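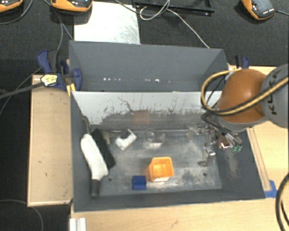 Célula de picking com braço KUKA, duas caixas cinzentas e peças soltas na da frente

Kit de picking Drimen: 9 semanas de uso

Resumo para quem tem pressa: bom kit, documentação fraca, garra melhor do que esperava. Nota no fim.

Contexto. Trabalho em integração, clientes pequenos, muita peça misturada e pouco orçamento. O kit da Drimen traz garra, cablagem, licença do software e suportes. Braço à parte, usamos um KUKA. Caixas e bancada também por nossa conta.

Montagem. Prometem uma manhã. Foram dois dias. O manual salta da página da alimentação para a calibração e pelo meio falta tudo o que interessa. Liguei para o apoio da Grasso, que distribui cá, atenderam bem, mandaram um PDF atualizado. Esse já se percebe. Porque não vem na caixa é que não sei.

Cabos. Ponto fraco. O cabo grosso amarelo e preto faz um laço grande junto à articulação e é preciso pensar bem no percurso antes de fixar seja o que for. Tivemos de refazer duas vezes. Abraçadeiras incluídas: poucas e más.

Garra. Dedos finos, chegam ao fundo da caixa, entram bem entre peças encostadas. Cubos e blocos pequenos, sem história. O cotovelo de tubo branco pega quase sempre, desde que não esteja encostado á parede. Escova de cabo comprido: depende do ângulo, às vezes agarra pela ponta e roda tudo. Plástico transparente é o costume, o software perde-o contra o metal, ainda mais com reflexos no fundo. Já contava.

Números de um teste nosso, caixa mista, luz normal de oficina: 800 tentativas, 84% à primeira. Com o Tornska, que tivemos antes, ficávamos bem abaixo e era mais lento a recuperar de uma falha.

Software. Interface feia mas rápida. Guarda os perfis por caixa, bom. Exportar registos só em CSV, mau. Bloqueou 19 vezes nas primeiras semanas, depois da atualização de julho nunca mais. Atualizem antes de começar, a sério.

Fixação das caixas. Não vem nada no kit. Grampos de bancada resolvem. Se a caixa mexe uns milimetros, lá se vai a calibração, portanto apertem bem e marquem a posição com fita.

Preço. Puxado, mas abaixo do Colitdale com garra equivalente. Peças de substituição chegam depressa, as pontas dos dedos vendem-se em separado.

A favor: alcance dos dedos, apoio técnico, perfis.
Contra: manual, cabos, transparentes.

Nota: 4 em 5. Comprava outra vez, com abraçadeiras decentes já no carrinho.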